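July, late, kitchen light still on

My knees hurt and I have bits of tape stuck to both elbows, so I guess it counts as a productive day. I was going to write about the train ride and the whole business with Purificación's suitcase, but that will have to wait because I spent nearly the entire day messing with a table and I want to get it down while I still remember what I did (last time I changed that room I wrote nothing, and then I couldn't remember which cleaner had left the cloudy patch).

Coffee first, then the table

Got up at 6:30 with big plans. Ate toast standing up. The work table has been bugging me for weeks. I love that table, it's the one nice piece of wood we own, pale with those honey stripes running through it, and I have been treating it like a garage floor. There was a ring from a mug on one side and a long thin scratch that I swear moves around depending on where I stand.

So everything I could lift came off and went on the floor in the hall, which meant Dwight had to climb over it to get to the bathroom and made a big show of climbing over it. I wiped the wood down with warm water and a drop of dish soap, then a dry cloth, then a little of the Gruletti oil that has been under the sink since we moved in. The label says to leave it overnight. I left it for as long as it took to eat a peach and call my sister. It smells like a shoe store in there now, but the mug ring is so much better! The scratch is the same.

The mat saga

I bought the dark gray mat back in the spring and then kept it rolled up behind the door, so of course it had decided it was a tube and planned to stay one. I put it on the hall floor upside down with cookbooks on top. Purificación came by to pick up her casserole dish and told me to warm it with a hair dryer. Her mother used to do that with shelf liner, she said. I was doubtful but I went and got the hair dryer, and we crouched there like two people trying to hatch an egg, taking turns. It helped, mostly! One corner still wanted to come up and wave at us.

Then the question of how to keep it down. I'd pictured a roll of that double-sided stuff, but Dwight was against anything gluey going on the wood (he's right, I was just annoyed that he'd come in only to say it), and the hardware store wanted more for it than I'd paid for the mat. Plain white masking tape was sitting right there in the drawer. A 200 foot roll of Stonen, bought for painting the bathroom, and we never did paint the bathroom.

I did the corners first and then strips along the sides. Purificación pulled the far side tight while I taped, and she has opinions about tape, she presses each piece down with the back of a spoon. I'd always just used my thumb. The upper right corner was the bad one, so that got two strips crossed over each other and now it isn't going anywhere. It looks a bit like a bandage. I don't mind it. I had measured 28 inches from the wall for where I wanted it and then completely forgot the number and did it by eye, so who knows.

What I did notice once it was down was how scuffed it is already. Faint light smudges all over. I wiped them twice and some of them are just part of the mat now. Fine. It's matte, it doesn't glare at me when the lamp is on, and the wood still shows around it, so I get to look at my stripes. 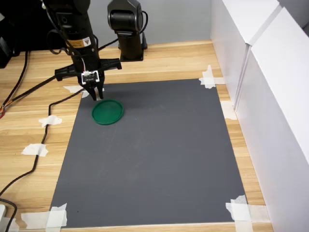

Afternoon, the drawer

I should have quit while I was ahead, but I'd opened the tape drawer and seen what was in there. Three dried-up glue sticks. A flashlight with no batteries and, in the same drawer, batteries that didn't fit it. A box of 500 Pacheco paper clips, nearly full, and I can't think when I last clipped anything. An instruction booklet for a Jukasitz blender we gave away when we lived in the old apartment. I sat on the floor and read the blender booklet for a while. It had a recipe for cold cucumber soup that sounded pretty good, so I tore that page out and threw away the rest, and then put the page back in the drawer. So that's how the decluttering is going.

The paper clips I gave to Purificación, who took them without even asking why and put them in the casserole dish.

Dinner and after

Dwight made eggs. He asked if the table was done and I said yes, and then he asked if I was going to let it alone now and I said yes to that too. At nine I went back in with the spoon and pressed down the tape along the near side again. It was lifting a tiny bit! I'd put that strip on before the oil had really soaked in, I think, and it hadn't grabbed. If it's up again in the morning I'll peel it off, wipe the wood with something dry, and put a new piece down.

Things I want to remember: the hair dryer works on low, high makes the mat smell. Cookbooks are better than the dictionary because you can spread them out. Next time oil the wood the night BEFORE, like it says on the label. And cut the tape with scissors, because tearing it gives you those slanty ends that I'm now going to look at every day.

The hall is still full of stuff. I stepped on a glue stick cap on my way to brush my teeth. Purificación's suitcase story tomorrow, if I'm not too stiff to hold a pen.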